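Módulo de Reparación y Recuperación de Material Electrónico
Unidad 4. Separación y clasificación de piezas menudas
Apuntes para el alumnado. Versión revisada en octubre de 2022
Centro de Formación Técnica Troncoso
Responsable de la unidad: Jolien Geerts

4.1. Objeto de la unidad

La presente unidad trata de la fase que sigue al desmontaje de un equipo y precede a la verificación eléctrica. En ella se reciben placas, mazos de cable, actuadores y piezas sueltas sin orden previo, y se entregan separados por familias, identificados y en condiciones de ser medidos. Los contenidos relativos a soldadura se impartieron en la unidad 2 y no se repiten aquí. La medición de condensadores corresponde a la unidad 5.

Se recomienda haber leído, antes de la sesión práctica, el capítulo sobre conectores del manual de taller. El alumnado procedente del curso anterior observará que ha cambiado la denominación de las familias; la tabla antigua, de siete familias, deja de ser válida a todos los efectos.

4.2. Familias de clasificación

Se establecen cuatro familias, que se mantendrán durante todo el curso:

Familia A. Placas de circuito impreso, con sus componentes montados. Una placa no se despuebla en esta fase, aunque esté incompleta.
Familia B. Cables, mazos y conectores volantes.
Familia C. Componentes sueltos con patillas o terminales.
Familia D. Actuadores y elementos electromecánicos: solenoides, relés, motores de pequeño tamaño, interruptores.

Todo fragmento cuya procedencia no pueda establecerse (trozos de carcasa, clips, tornillería) se deposita aparte y se describe en la hoja de lote como «sin asignar». No constituye una quinta familia y no se pesa junto con las demás.

Los casos dudosos se resuelven por el elemento principal. Un solenoide con su par de hilos y su conector es un elemento de la familia D, y los hilos no se cortan para llevarlos a la B. Una placa de la que cuelga un mazo soldado pertenece a la familia A. Si el mazo está enchufado, se desenchufa y cada parte sigue su camino.

4.3. Tratamiento de cables y mazos

Los cables son la familia que más tiempo consume y la que más piezas arrastra consigo. En un lote recién volcado suelen estar entrelazados con otros, enganchados en los bordes del recipiente o sujetos por conectores que no se ven a primera vista. El tirón, incluso leve, puede separar el terminal del hilo, y un conector blanco de pocos contactos con un terminal suelto es ya una pieza de baja.

El procedimiento es el siguiente. Se localiza primero un extremo libre del cable. Se sigue el recorrido con la vista hasta el otro extremo o hasta el primer cruce. Se levanta el cable por un tramo intermedio, nunca por el conector, y se mantiene suspendido mientras se libera lo que haya quedado enganchado. En los pares trenzados se respeta el trenzado: no se deshace para separar los colores, ni siquiera cuando el extremo se ha abierto.

Un par trenzado azul y blanco se identifica con facilidad entre hilos rojos, amarillos, verdes o negros, y por ello se emplea como primer ejercicio. Debe prestarse atención a los conectores que queden apoyados en el reborde metálico de la bandeja, puesto que al levantar el cable pueden engancharse en la esquina.

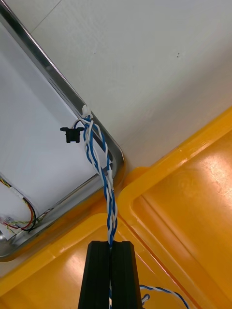

Greer Paterson objeta que levantar por el tramo intermedio no siempre es lo más prudente: en mazos viejos, con el aislante endurecido, el doblez que se forma en el punto de agarre puede partir el conductor, y propone sostener el cable con dos apoyos cuando supere los 200 mm. La observación se incorpora a estos apuntes con carácter de recomendación. En cables más cortos se mantiene el agarre único.

Los tramos de menos de 80 mm sin conector en ninguno de sus extremos no se conservan. Se exceptúan los cables de sección especial y los apantallados, que se guardan con independencia de su longitud.

Los extremos deshilachados se anotan en la hoja de lote con la abreviatura «ext. ab.» (extremo abierto). No se retuercen con los dedos ni se recortan en esta fase. El recorte corresponde a quien vaya a reutilizar el cable, que es quien sabe qué longitud necesita.

4.4. Disposición de la mesa

La mesa de clasificación ha de ser blanca o, en su defecto, muy clara, y no contendrá material ajeno al lote. En el centro se sitúa la bandeja metálica, que es el punto de paso. A los lados se disponen las cubetas amarillas, dos a la izquierda y dos a la derecha, una detrás de otra, con el borde largo accesible desde la posición de trabajo. Las cubetas son bajas y abiertas, de modo que su contenido pueda comprobarse de un vistazo.

La asignación de las familias a las cubetas la fija cada grupo al comienzo de la sesión y se hace constar en la hoja de lote. Puede rotularse también el reborde de la cubeta con rotulador oscuro. Lo que no se admite es modificar la asignación una vez iniciado el trabajo, aunque una de las cubetas haya quedado casi vacía y otra esté llena. Durante el curso pasado se perdió una mañana completa por este motivo con el lote Gikarby, y hubo que volver a clasificar las piezas desde el principio.

Es normal que al comienzo haya muy pocas piezas en cada cubeta. Un componente metálico con patillas cortas, solo en el fondo, está correctamente almacenado: no debe agruparse con un ovillo de hilos para ganar sitio.

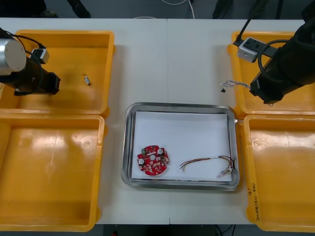

4.5. Uso de la bandeja de paso

Ninguna pieza debe ir directamente del contenedor de origen a la cubeta de su familia sin pasar por la bandeja. En ella se observa, se anota y se decide. El fondo se forra con una hoja de papel blanco, que cumple dos cometidos: permite ver las virutas, los restos de estaño y los tornillos desprendidos, y evita que las placas se deslicen al apoyarlas. La hoja se sustituye con cada lote. Si aparece manchada a mitad de la sesión, se cambia también, y la hoja retirada se revisa antes de desecharla.

Las piezas se extienden sobre el papel de manera que ninguna monte sobre otra. Conviene que sean pocas. Las placas se apoyan siempre por la cara de soldadura, con los componentes hacia arriba, y se dejan junto a una esquina para reservar espacio al resto.

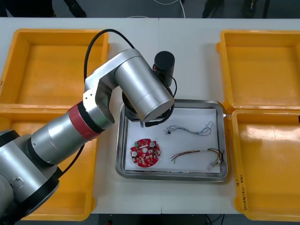
Bandeja de paso con papel blanco en el fondo. A la izquierda, en la parte inferior, placa roja de contorno casi redondo.

La inspección en la bandeja se limita a lo que puede apreciarse a simple vista o con lupa de mano. Se registrarán los componentes hinchados, las pistas levantadas, los conectores partidos y cualquier signo de quemadura. La ausencia de daños visibles no autoriza a escribir «correcta» en la hoja de lote; la fórmula admitida es «sin daño aparente».

4.6. Placas de contorno irregular

Buena parte de los ejercicios de esta unidad se realiza con placas que no son rectangulares. Estas placas presentan entrantes, lengüetas y, con frecuencia, un taladro central, y proceden de aparatos en los que la electrónica se adapta a una carcasa redonda. Para describirlas se seguirá un orden fijo: contorno, taladros, componentes altos, bornes y conectores, y por último circuitos integrados.

El contorno se dibuja a mano alzada en el reverso de la hoja de lote, con indicación de las lengüetas. Los condensadores electrolíticos verticales merecen atención particular. Son lo primero que golpea contra la pared de la cubeta y, cuando uno de ellos sobresale del contorno de la placa, esta no debe apoyarse nunca de canto. Las regletas de tornillo, habitualmente verdes, se comprueban sin aflojar los tornillos.

Para coger la placa se eligen dos puntos opuestos del borde en los que no haya componentes. Los entrantes son a menudo buenos puntos de agarre, salvo que un conector quede inmediatamente detrás. No se utilizará el taladro central ni se asirá la placa por los condensadores. 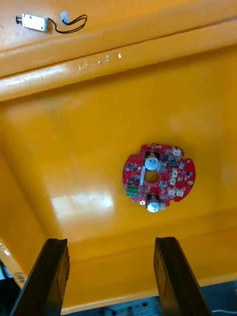 Una vez depositada en la cubeta, la placa no se vuelve a mover hasta el cierre del lote. Si por falta de espacio hubiera de compartir cubeta con un actuador, este se colocará en el extremo opuesto, con sus hilos recogidos en una sola vuelta y el conector a la vista. La circunstancia se hará constar en el apartado de observaciones.

4.7. Hoja de lote

Cada grupo cumplimentará una hoja por lote. El código se forma con la procedencia y el número correlativo del registro del taller; el primer lote de este curso es Cuvton 3.007. Los campos obligatorios son la procedencia, la asignación de cubetas, la relación de piezas por familia, las piezas sin asignar y las firmas. El modelo impreso contiene 46 líneas. Si no bastan, se grapa una segunda hoja con el mismo código.

Las correcciones se efectúan tachando con una sola línea e incorporando las iniciales de quien corrige. No se admite líquido corrector.

4.8. Trabajo que debe entregarse

Cada grupo entregará la hoja de lote original, el dibujo de contorno de dos placas y un informe de una página sobre los casos dudosos encontrados y la decisión adoptada en cada uno. Las entregas se dirigirán a Sorcha Mackay. Las solicitudes de cambio de grupo se tramitan con Jeanie Gourlay, y el plazo extraordinario queda abierto hasta mayo.

4.9. Lecturas

Kerr, Jean. Cableado menudo: inspección y conservación. Cuadernos Markance, cap. 3.
Geerts, Jolien. Apuntes de la unidad 2, apartado sobre conectores de paso fino.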